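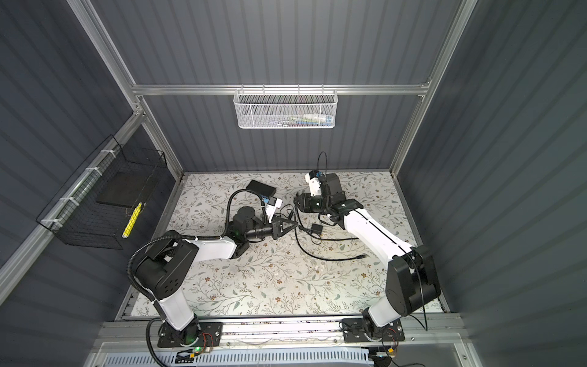
The Slack Nobody Measured

At 4:17 in the afternoon, on what was supposed to be a boring run, the left arm in cell 7 stopped dead. No crash, no smoke. A camera feed went black, the software waited for a picture that never came, and the arm held its pose over the table like it was thinking.

Vultero, a small shop in Skolham that trains two-armed robots to do kitchen and desk chores, had been after a clean streak of 1,000 cycles. They got 38.

First theory was software. It's always software. Somebody rolled back the driver, somebody else rebooted the PC twice, and the feed came back both times. For a few minutes. Then black again, and always with the wrist turned the same way, palm up, reaching across toward the other arm.

That should have been the clue. Took most of the evening anyway.

The culprit was a cable. Wrist cameras ride on the gripper, so their leads have to follow every twist the arm makes, and on this cell the lead had been tied down with the arm parked at home. Plenty of slack at home. At full reach, with the wrist rolled over, almost none. Every cycle tugged the plug a hair. Eventually the plug had enough.

"We checked it standing still," one of the engineers told me in June. "It looked great standing still."

A dead camera is annoying. What bothered the crew more was what the second arm did, which was carry on. The two share a workspace, grippers often a hand's width apart, and the stop signal from the left side didn't reach the right side until its move was finished. It didn't hit anything. It could of. The move happened to be headed away from its neighbor, and that was pure luck.

So there were really two faults - a cheap one that anyone can see once they know where to look, and a worse one sitting in the control code for months. The first found the second.

The fix list was short. Cables now get routed with the arm stretched to its worst position and tied there, then run slow through every joint limit while a person watches the lead. Loops lying on the tabletop, where a finger can snag them, are written up the same as a loose bolt. And a lost camera on either arm freezes both, right away. That last change went through Tadus, the contractor that wrote the motion layer, and took 17 days to test and ship. Too long, the crew says. Tadus dosn't argue.

Other outfits have been here. A team in Colombo running a similar pair of arms described nearly the same failure to me over a bad phone line, except theirs chewed through the jacket of the cable before it quit. They had blamed the camera and swapped it. Twice.

Cell 7 went back on the schedule with a new lead and a fatter loop at the wrist. When I left it was past cycle 38 and still going, slow speed, one person at the stop button with a cold coffee.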